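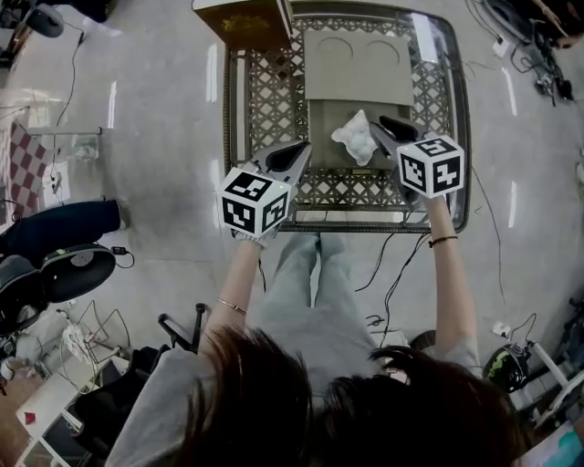
Vando Support Team, Prarnari

4. Setting up your viewing diary

Vando keeps a record of the television series you watch and the scores you give them. Complete section 3 (Creating an account) before you begin.

4.1 Adding a series

1. Open the Diary tab and select Add series.
2. Type at least three letters of the title. Results are listed by year of first broadcast, oldest first.
3. Check the country and year before you choose. Remakes often share a title with the original.
4. Select the edition you are watching. Some comedies were cut for repeats and have a separate entry for the shorter version.
5. Press Save. The series appears under Watching with all episodes unmarked.

Note: A diary can hold up to 200 series under Watching. Finished series are moved to the Archive and do not count towards this limit.

4.2 Marking and scoring episodes

1. Open the series and tap the circle beside an episode to mark it as seen.
2. To mark a whole season, hold down the season heading until the circles fill.
3. Enter a score from 0 to 60. Leave the box blank if you do not want to score the episode.
4. Add a comment if you wish. Comments are private until you change the setting in 4.4.

Season scores are the plain average of the episodes you have scored. Blank episodes are left out. Specials count towards the season they follow, unless you move them by hand.

Caution: Clearing a season removes its comments as well as its scores. This cannot be undone. 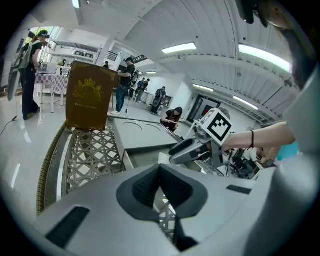
Figure 4b. Gold crown emblem and woven mat.

4.3 Importing an older list

You can bring in a list from Zedance or from a spreadsheet saved as a CSV file.

1. Put titles in the first column, years in the second and scores in the third.
2. Go to Settings, then Import, and choose the file.
3. Wait for the match report. Do not close the page while the bar is moving.
4. Go through the unmatched titles and pick the right entry for each, or select Skip.

Our test list held 1,629 episodes, of which 177 needed matching by hand. Most were two-part stories numbered differently in the source.

Note: Scores out of ten are converted when you import. Star ratings are not, and need to be changed to numbers first.

4.4 Sharing a ranking

1. Open Rankings and select New.
2. Drag series into order, or choose Sort by score. Ties are placed alphabetically.
3. Set the ranking to Private, Friends or Public.

Rankings printed through Pumphrey use the order at the time of printing and do not update later.

Section revised in July by Duygu Altıntaş. For parental locks, go to section 5.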